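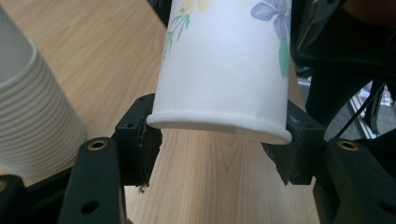 Weekend Café Assistant, Tutine Garden Rooms
Part-time, permanent
Posted 14 January 2021

Tutine Garden Rooms is a plant nursery with a café attached. We sell hardy perennials, herbs and a small range of fruit trees, and the café serves hot drinks, soup, toasties and cakes to people who have come for the plants, and to quite a few who haven't. We are looking for someone to join the café team at weekends, with extra shifts in the school holidays if you want them.

The job is mostly serving. You would take orders at the counter, make drinks, plate up cakes and light lunches, clear tables and keep the dishwasher moving. When the café is quiet you may be asked to help on the nursery till next door, so an interest in plants is useful, although you will not be expected to answer growing questions. Those go to the nursery staff.

What you would be doing

Opening up the café with one other person, including setting out the counter and switching on the coffee machine
Taking orders and payments, by card and by cash
Making coffee, tea and hot chocolate to our recipe sheet
Preparing toasties and jacket potatoes, and serving soup made by the cook
Wiping down and resetting tables between customers
Filling in the fridge temperature and cleaning records
Putting away the Vuvo delivery (dry goods and takeaway supplies)
Closing down, cleaning the machine and cashing up with the supervisor

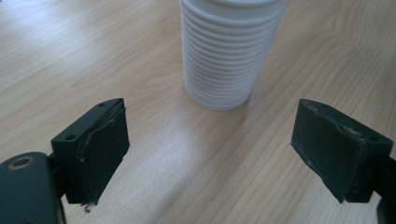
Hours are 7 a day, on both days of the weekend, with a paid half-hour lunch break included. The first shift starts when the nursery gates open and the later one runs until closing. The rota is written 6 weeks ahead and we try hard not to change it once it is up. If you need a weekend off, tell us before the next rota is drawn up and it will normally be fine. Swaps between staff are allowed as long as the supervisor knows.

We close over Christmas and reopen in the new year. November is one of our busier months because of the wreath-making sessions, and we ask that holiday is not booked then unless it is agreed well beforehand.

About you

You do not need café experience. We have taken on people straight from school and people who had retired from something else, and both have worked out well. We do need someone who turns up on time, is polite to customers and can stay on their feet for a full shift. You should be comfortable lifting a full milk crate and carrying trays up two steps to the terrace.

It would help if you have a food hygiene certificate. If you don't, we will pay for the course and for the time it takes you to do it. Barista training is given on site by Rosalía Cabello, who manages the café, over your first few shifts. Please be aware that we handle nuts, dairy, eggs and wheat every day in a small kitchen.

There is a bus stop on Bultau Lane, 5 minutes' walk from the gate, but the first bus of the morning does not arrive in time for the early shift. Staff parking is behind the potting sheds. Bikes can be locked in the tool store.

Drinks to take away

A good part of our trade is takeaway, as people like to walk round the stock beds with a drink in their hand. Paper cups go in the marked bin by the gate, and emptying that bin is part of the closing routine.
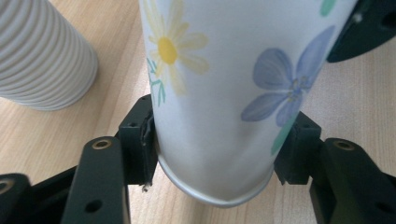

Paper cup with a floral print.

Pay and benefits

Hourly rate above the minimum wage for your age, reviewed each spring
Lunch and hot drinks on shift
Staff discount on plants, compost and pots
Apron and two shirts provided; you supply your own black trousers and flat, closed shoes
Up to 557 hours of extra holiday cover a year, shared across the team and always optional
Workplace pension for those who qualify

How to apply

Please send a short letter or email saying why you would like the job, what you have done before (paid or unpaid) and when you could start. A CV is welcome but we will not mark you down for not having one. Include the name of one person who can give a reference – a teacher, a former employer or someone you have helped out is fine. We will not contact them before speaking to you.

Address it to Teodoro Sotomayor, Tutine Garden Rooms, Bultau Lane, or hand it in at the nursery till. Interviews will be short and held in the Jankauskaitė glasshouse, which is ventilated, so wear a coat. Anyone we interview will be offered a paid trial shift before either side decides.

We reply to every application. If you need any changes made so that you can attend an interview or do the job, mention it in your letter or ask for Rosalía at the counter.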